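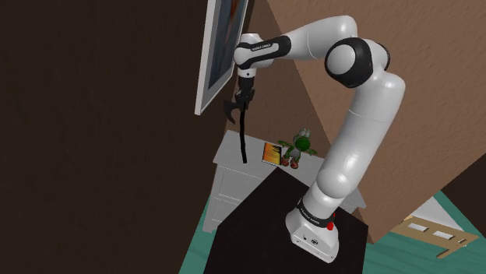

Figure 1. Rendered indoor view, white-and-black robot arm over a dark tabletop.

Kutia

Kutia is a command-line tool for keeping large folders of images in order. It reads a folder, writes an index, finds duplicate files, makes thumbnails, and checks that nothing has changed between runs. It does not edit, move, or delete source files.

Status

Version 2. The index format is stable. The command names are stable except for "sheet", which may be folded into "thumb" in a later release.

Components

Kutia is split into four packages that share a configuration file.

kutia-core: folder walking, hashing, logging.
chung: the index format and the library that reads and writes it.
rarer: duplicate detection.
ledport: export to CSV, JSON Lines, and static HTML.

Each package can be installed alone. chung has no dependencies outside the standard library. rarer and ledport both need chung.

Install

pip install kutia

The default install includes all four packages. To leave out rarer, which pulls in a compiled image decoder:

pip install kutia-core chung ledport

Windows builds are not tested. Long path names on Windows are known to fail during the first walk.

Quick start

kutia init ./archive
kutia index ./archive
kutia thumb ./archive --out ./thumbs
kutia verify ./archive

"init" writes kutia.toml at the top of the folder. "index" creates the file chung.idx next to it. Running "index" again updates changed entries and marks missing files as absent. Absent entries stay in the index until "kutia prune" is run.

Configuration

All settings live in kutia.toml. Command-line flags override the file.

include: glob patterns to read. Default is all supported image types.
exclude: glob patterns to skip. Applied after include.
follow_links: true or false. Default false.
batch: number of entries written per transaction. Default 500.
max_edge: longest side accepted for decoding, in pixels. Default 4000. Larger files are indexed and hashed but get no thumbnail.
workers: number of parallel processes. Default 2.
log: path of the log file. Default is standard error.

An unknown key stops the program. Earlier releases ignored unknown keys, and a misspelled "exclude" could go unnoticed for a long time.

Index format

A Chung index is a single file. It opens with a header holding the format version and the hash type, followed by records sorted by relative path. Each record has these fields:

path: relative to the archive root, UTF-8, forward slashes.
size: file size in bytes.
hash: content hash of the whole file.
width, height: pixel size after any orientation tag is applied.
mode: color mode as stored, for example RGB or grayscale.
profile: hash of the embedded color profile, or empty.
state: present, absent, or unreadable.

Modification time is left out on purpose. It changes when an archive is copied between disks and caused false alarms in "verify". If you need it, use the "extra" block, which chung keeps but does not interpret.

Paths are compared byte by byte. Two names that look the same but use different Unicode forms are treated as two files. "kutia index --warn-forms" lists such pairs.

Duplicate detection

rarer works in two passes. The first groups files with the same content hash. The second decodes the remaining files to a small grayscale version and compares them. Results from the second pass are candidates and should be checked by eye before anything is removed. Plain backgrounds, scanned blank pages, and very dark images produce most of the wrong matches.

kutia dupes ./archive --exact
kutia dupes ./archive --near --threshold low

The output is one group per line, tab separated, with the shortest path first. The order says nothing about which copy is the original.

Export

ledport csv ./archive/chung.idx > index.csv
ledport jsonl ./archive/chung.idx > index.jsonl
ledport html ./archive/chung.idx --thumbs ./thumbs --out ./site

The HTML export is a set of static pages with no scripts. It can be opened from disk or copied to any web server. File names are escaped; captions are not supported.

Known issues

Animated files are indexed by their first image only.
CMYK files without a profile produce thumbnails with wrong colors.
Stopping "index" during a write leaves a .part file. It is safe to delete.
On network drives, "verify" can report a file as unreadable when the connection drops. Run it again before acting on the report.
"sheet" ignores the exclude setting.

Testing

python -m pytest tests

The tests build their own small archive in a temporary folder. Tests for rarer are skipped if the decoder is missing. Please include a test file with any bug report about decoding, cut down as far as possible and free of private metadata.

License

Code is released under the MIT license. Images in the docs folder are provided for documentation only and are not covered by the code license.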